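Tindport dye works open day: a long, wet and very happy Saturday-style outing in April

Home > Days out > Open doors and works visits

I have wanted to get inside the old dye works at Tindport for years. You can see the chimney from the railway, and if the wind is right you can smell the place from the harbour car park (wet wool and something a bit like tea). They open the doors once a year, in April, and every other time I have either forgotten or been away. So this year I put it on the kitchen calendar in red pen and got there at 9 in the morning, well before the gates opened, in the rain, with a flask.

Getting there is easy enough. The bus from Sodness stops at the bottom of Mill Lane and it's a short walk up beside the river. If you drive, park at the harbour and walk back, as the lane itself is narrow and the works yard is kept clear for vans. Entry was free with a tin for donations by the door, and you get a paper sticker with a group letter on it. I was in the first group of 16, which is about as many as you could squeeze between the vats anyway.

We started in the wool store. I could have stayed there all day! Fleeces and hanks in big slatted bins right up to the rafters, everything from almost white to a brown so dark it looked black until our guide carried a hank over to the window. She let us handle as much as we liked. The Sodness wool, from the salt marsh flocks along the coast, is springy and rather coarse and takes colour in an uneven way that the weavers up the valley ask for specially. The finer stuff comes in already spun. I hadn't known that the grease left in the wool makes such a difference to the dyeing, so most of the first hour of any working day goes on scouring, which means long soaks in hot soapy water and a great deal of patience. Move it about too much and you have felt.

From there it's down nine stone steps (hold the rail, they are worn in the middle) to the river room. The works is where it is on account of the water, which comes off the moor and is very soft. There used to be a wheel, and you can still see the slot in the wall where the shaft went through. Now the water is pumped up to a tank, but the stone channels in the floor are the original ones and still carry the rinse water away to be cleaned.

Then the vat house, and this is what everyone comes for. It is hot and dim, and the noise of the extraction fans means you have to stand close to hear anything. They had three vats going for us: a madder red, a yellow from weld and an indigo. The indigo was the showstopper. The yarn goes in pale and comes out a queer yellowy green, and then, as it hangs there in the air dripping, it turns blue while you stand and watch. There was a proper gasp from our lot, grown-ups included. A few of the children asked to see it again, and the dyer was kind enough to dip another hank.

The madder was slower but I found it just as interesting. The vat is kept well under a simmer, because if it gets too hot the brown comes out of the root and the red goes dull. They stir with long ash poles that have gone a lovely deep rust colour at the working end. One pole is older than anyone who works there and hangs on the wall with a luggage label on it.

Next came the pattern room, up under the roof, and this was my favourite part by a mile. Every colour the works has ever sold is kept here, a twist of yarn for each one, knotted through card and filed in shallow drawers. The oldest book is the Courtois book, named after the dyer who brought his recipes with him when the works was young. It has 27 reds in it! Some are so close together that I couldn't tell them apart until the guide laid a strip of grey card between them. The names are a treat too: Old Brick, Rowan, Second Rowan, Fox in Snow. Three of the reds have a pencil line through them and no explanation.

The book is kept out of the light and you can't touch it, but there's a facsimile on the table and you are welcome to turn the pages. The handwriting is hard going. I managed a recipe for a rosy pink which called for bran water, "a good fist" of chalk and a night's standing by the stove.

After the pattern room we were sent along the passage to the colour lab, a bright white room that feels a world away from the vats. It's where new shades are tried in small amounts before anyone risks a whole vat of wool. There were sample cards pegged on a line, and a screen by the window with swatches to match by eye. I got 9 right out of the full set and was very pleased with myself until a girl in front of me got the lot.

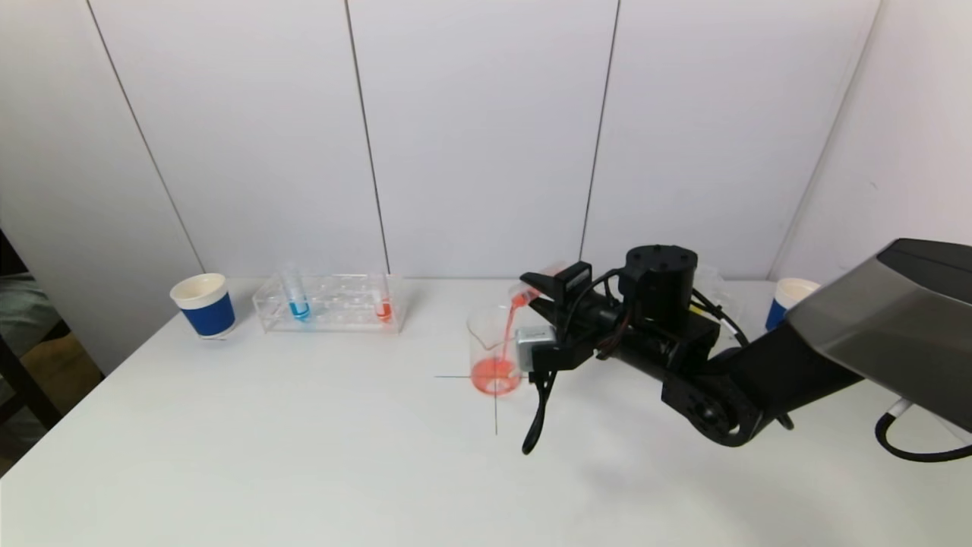
Red-orange liquid going into the beaker in the colour lab.

The lab is also where they work on Murkivis, their newest range, which goes on sale in the summer. It's all murky sea colours: slates, weedy greens, a wonderful muddy violet. There are 26 shades so far. I came away wanting a cardigan in every one of them, and I don't even like cardigans much.

Lunch was in the old drying loft, with long tables and soup from the chapel kitchen. Leek and potato or tomato, a good thick slice of bread with either, and rhubarb cake afterwards. Go early, as the cake had gone by one o'clock. The windows up there have wooden louvres that used to be opened and shut to suit the weather, and one wall of them still works if you pull the cord.

In the afternoon you could have a go yourself. For a small charge you got a plain cotton square, some string and a turn at the indigo. I tied mine up with pebbles in it, as shown, and ended up with a pattern of wobbly rings and one large blot. It's on the kitchen table now and I love it. Wear old shoes! They give you gloves and an apron, but the floor is wet throughout and my left trainer has a blue toe.

The shop is small and does take cards. Mill ends are sold by weight from baskets near the door and were easily the best value. I bought two lots of the Sodness grey and a skein of Rowan.

A few practical bits. The steps to the river room can't be avoided on the main tour, but there is a level route to the vat house from the yard if you ask at the gate. The pattern room is up two flights with no lift, though they bring the facsimile down to the loft at lunchtime. Dogs can't come in. The toilets are across the yard, next to the boiler house. Allow a good three hours, more if you want to dye something, and check the last bus back to Sodness before you set off, as I very nearly missed mine standing at the rinse channels watching the blue go by.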